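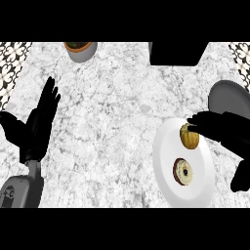

So I finally sat down on Thursday night and dealt with my Fedia Rewards account, which I'd been putting off since the email came in saying my points were going to expire. If you've been reading a while you know I'm terrible at this. I sign up for every hotel program going, stay twice, and then forget the password.

Fedia is the small chain I used when I was going up to Nunano every other month for work. Nothing fancy, but the beds are good and they do a hot breakfast until 10:30, which is my kind of breakfast. I quit traveling for that job last year and the points have been sitting there ever since. Their rule is that everything disappears after a year and a half with no activity, and "activity" means earning or spending. Logging in doesn't count. Neither does calling them and pleading (I tried!).

The obvious fix was to book a night somewhere, but I wasn't going to pay for a hotel room just to save some points. Then I remembered they have a dining thing. You link a card, eat at one of the places on their list, and points show up a few days later. There are exactly two places on the list anywhere near me, and one of them is Grillach, where I eat lunch all the time anyway! I could have been earning on those sandwiches for years. I try not to think about it.

Linking the card took me three tries. The site kept telling me my zip code was wrong, and I have lived in this zip code since college. Switching browsers did the trick. After that I went and had the chicken plate with extra slaw, paid with the linked card, and waited.

It took six days. I checked every morning like a lunatic. And then there it was: 34 points for lunch, plus a 500 point bonus for the first meal on a new card, which I'd completely missed in the fine print. Expiration date pushed out, whole balance safe. I may have done a small dance.

Now I have to decide what to do with them. A free night at the Fedia in Pangilinan costs more than I've got, and I'm short by 283, so close! You can buy points, but only in blocks of 200, so I'd have to buy two blocks and end up with leftovers. Or I could just keep eating lunch. At 34 points a chicken plate that's nine more lunches — not exactly a hardship.

Benjie Ignacio, who comments on here a lot and knows way more than I do about this stuff, emailed to say I should hold off until July because they usually run a double dining offer in the summer. He also thinks the award chart is going up in the fall, so there's a window. I'm leaning toward waiting. Pangilinan is miserable in the heat anyway, and I'd much rather go in September when you can walk down to the water without melting.

If any of you have stayed at that one, let me know whether the rooms on the parking lot side are noisy. The reviews are all over the place, and half of them seem to be about the elevator.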